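Foam dice set – read me first

Hi, I'm Clem Costigan, and this is the folder for the big soft dice we keep in the Clellbridge room. I started writing it in March and keep adding bits, so forgive the patchwork! There are 400 pictures in here, plus 2 text files with my notes on which dice show up where.

The dice are foam with a slightly fuzzy fabric skin and rounded corners, and they come in more colors than I remembered (red, orange, lavender, powder blue, salmon pink). The pips on the red one are black and easy to read, even from low down.
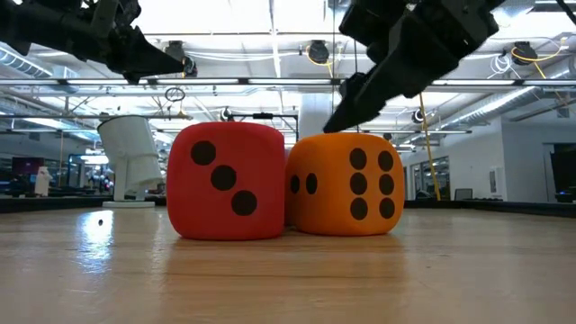

Red showing a three, orange showing a six.

I sorted everything by color first and by number second – Vimia folder for the side-by-side rows, Doolan folder for everything else. A few rows have tiny dice near the big ones, and I kept those in with the rest.
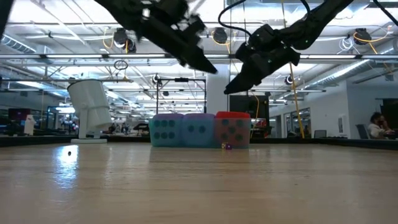 Do I need to label the tiny dice too?
Only if you're working on size. I labeled them in almost 80 pictures and then left the rest for later.

The Hotedside folder is the odd one out, with pieces grouped on a teal-green base. Purple cubes go down as "purple" in my notes, whatever the shade, and red pieces that are partly hidden still get a line.
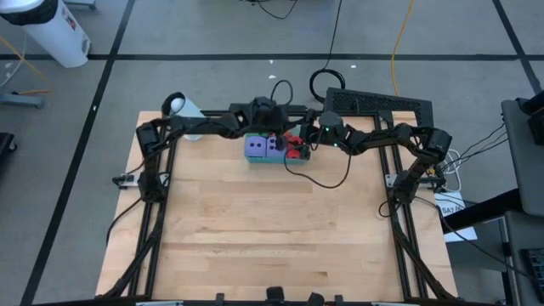
Known gaps

Pips on the side faces are missing from 70 of my notes. I'm filling them in on Tuesday evenings, so grab a fresh copy now and then.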